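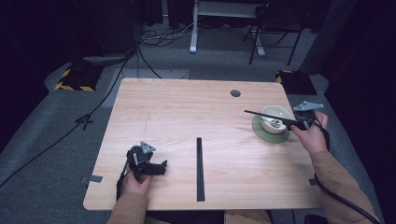
Both hand-held grippers over the table, with the bowl on its green plate at the right.

Skomum table-clearing recordings

README, last touched in February by Yae Arai

Hello, and thank you for opening the README first. I know plenty of people go straight to the files, and I have done it myself, but a fair amount of what you need to know about these recordings has to do with the people who made them and the people whose work they are meant to change, and neither of those shows up in a folder listing.

What you have

1639 recordings of small tableware jobs done at a table by a person holding a gripper in each hand. Each recording is one attempt at one job: lift a bowl off a plate, move a plate to the other side of the table, take something out of a bowl, and so on. The view is from the head, looking down, so you get the table, both grippers, usually a good bit of sleeve, and whatever happens to be on the floor behind. The background was left as it is. We talked about cropping it and decided that anyone who wants it cropped can do that more sensibly than we could.

There are 39 jobs in the list. Some have many more attempts than others, mostly because people had favorites and we let them.

Where it comes from

Skomum is the tray return project at the Flitorthorpe canteen, which Vadier runs for the offices on the same site. If you have never worked a tray return, it is the window where everyone drops off lunch and goes back to their desk without looking. Behind it somebody separates bowls from plates, takes out the cutlery and the napkins, scrapes, stacks, and loads. At noon it comes in faster than two people can comfortably handle, and by two o'clock there is hardly anything to do. Vadier wants a pair of arms at the sorting table for that first part, the separating, and the people at the window would keep the rest.

The recordings were made by canteen staff, ten of them, on paid hours and outside the lunch rush. I want to say that plainly, as I have been asked about it more than once. Everyone who signed up got a session of 20 minutes to get used to the grippers before anything was saved, and a second one if they asked. Most did ask! Picking up a shallow bowl with your own fingers is something you stopped thinking about when you were four years old, and having to think about it again is tiring in a way that surprised all of us, me included.

What it changes for people there

This is the part I was told to keep short, so I will try.

The arms are planned for the sorting table only. Nobody's hours are being cut in the first year, and that is written into the site agreement, which staff can read in the break room. After the first year it gets looked at again, and I would be lying if I told you I knew how that will go. The people on the early shift are mostly in favor, because the lifting and twisting is hard on the wrists. The people on the late shift are less sure -- they like the sorting table, it is where you stand next to somebody and talk, and a machine in that spot moves them apart. We have changed the layout once already on account of that, so two people can still stand side by side at the rinse end. Please don't read this data set as a record of people cheerfully training their replacements. Please don't read it as the opposite either. Opinions differ, sometimes within the same person from Monday to Thursday.

Things to know before you use it

The table is not the canteen's sorting table. It is a light one with a wood grain, with rounded corners, and plates behave differently on it than they do on steel. Expect to need some recordings from the real counter as well.

Light reflects off the tabletop in places. We did not correct for it.

Failed attempts are kept and labeled as failed. A dropped bowl is a failed attempt; a bowl put down crooked is not, unless it tipped. Hirose and I labeled these separately and then sat down together over the ones where we disagreed, and in the end we went with whatever the canteen staff said would be good enough on a real shift.

Names are not attached to recordings. Each person has a letter, and the letters were shuffled before release. If you think you can work out who somebody is from their hands, kindly don't.

Permission

You may use this for research and for building things that sort dishes. You may not use it to measure how fast any person works, to compare people with each other, or to set a pace for a job. The staff asked for that condition and Vadier signed it.

Questions

Write to me at the project address and put Skomum in the subject line. I answer slowly but I do answer. If you find a recording with the wrong job name on it, send me the number and I'll fix it in the next release -- there are bound to be a few left in the bowl-and-plate jobs, where we changed the wording partway through.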